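The Table in the Front Room: a Small Gallery

Welcome to the gallery page of our table. I put it together for the people who asked me by letter and by message how the work was going, and also for those who live in Velent and pass our window every day. I am not a joiner by profession. I learned the names of the tools in my own language first, so please forgive me if some word is not the correct one.

We bought the table second-hand from a school in Poton which was closing its reading room. It came to us in November, in a hired van, upside down on two blankets. It was heavier than we expected and it did not go through the door until we took off the legs. For the first winter we used it as it was, with a cloth on it, and all the important things of the house were done there: the meals, the tax papers, the jam, the repair of a bicycle lamp.

In spring I decided that the cloth must go. The top under it was dull and sticky from old polish, and in the places where the pupils had kept their elbows it was nearly grey. A neighbour advised me to paint it. I thought about this for one evening and did not want it. I like to see the grain of wood, and a painted table always looks to me as if it is waiting for another coat.

The gallery is short. I wrote more about the work than I photographed, as my hands were usually dirty at that time. For this reason the notes come first, in the order of the work, and the picture is near the end.

The old polish

The first job was to remove the polish. I used soft rags and a mild cleaner from the Lindholm shop, the one near the bridge, where they still sell it from a large can into your own bottle. I worked on a small area, wiped it, and moved to the next. The rags became yellow and then brown. I changed them often, because a dirty rag only carries the polish to another place. This took two afternoons with the windows open, and our front room smelled of it until the end of the week.

The sanding

I sanded everything by hand with a cork block. People told me a machine would be much quicker, and I am sure they are right, but I was afraid of making a hollow in the middle. I began with a coarser paper only at the ends, where there were rings from cups, and after this I went over the whole top with finer ones. The last paper was number 600. Perhaps this is too fine for a table on which people eat, and the man in the shop had the same opinion. I wanted it to feel smooth under the wrist when one is writing.

Always along the grain, this is what every book says. It is easy where the lines are straight. Where they bend, I followed the general direction of the board and pressed very little.

Between the papers I cleaned the dust with a brush and then with a slightly damp cloth. The dust went everywhere, also into the sugar. If you do this work in a room where you live, move the sugar.

The finish

For the finish I asked for advice at Ateo, which is a small workshop behind the station where they repair chairs. They showed me several sample boards. The shiny ones I did not like, as I would see the lamp in my plate. One of them had a quieter surface, between matt and satin, and I chose this one. They sold me a small tin and wrote the instructions on the lid with pencil.

I put on two thin coats, with one night between them. The first coat made me unhappy. It raised the fibres a little and the top felt like the cheek of a man who has not shaved. After a light rub with the old piece of paper it was again smooth, and the second coat lay much better. Then we did not use the table for seven days and ate from our knees in the kitchen, with some complaints from the family.

The colour

I was afraid that the finish would turn the wood orange, as happened with the shelf in our hall. With the table it did not happen. The wood stayed pale, a creamy beige, and from some sides there is even a little pink in it, or grey if the day is cloudy. My daughter says it has the colour of biscuit dough. I had hoped for exactly this and did not dare to say it aloud before.

The grain

My favourite part is the big swirl. Most of the lines are thin and run side by side, rather even, like combed hair. Then they begin to curve, and they make long stretched ovals, one inside the other. With the cloth on the table we never saw it. At breakfast I always choose the chair from which it is nearest.

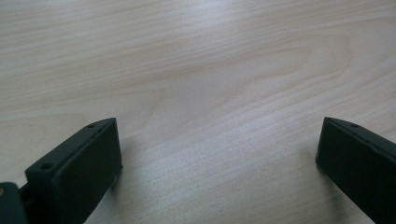 The pale top with the curve in the grain, and a light patch where it reflects the lamp.

The lines are soft and they do not show strongly in a photograph. When you come close, there are also small speckles in the wood. A friend in Poton, who knows more than I do, wrote to me that a pattern with such loops comes when the board is sawn straight through the log in the simple way. I cannot confirm it for our table, but I like the explanation.

How we care for it now

We wipe it with a cloth which is only a little damp, and dry it afterwards. Hot pots go on a mat. There is a small bowl for keys, so that they are not thrown on the top by anyone who comes home late. For the rest we use it as a normal table, and when a scratch comes one day, I have kept the 600 paper in the drawer together with what remains in the tin.

What is still to do

The legs are waiting. They have the same old polish as the top had, and many corners, so I am not in a hurry. One of them is shorter by about 2 millimetres and has a piece of felt under it since the day of the van. I would like to solve this in a better way before winter. When the legs are ready I will add them to this page.

If you have done similar work and know a good method for the narrow grooves in a turned leg, please write to me through the contact page. I read everything, but I answer slowly.

Page last changed: 14 July 2021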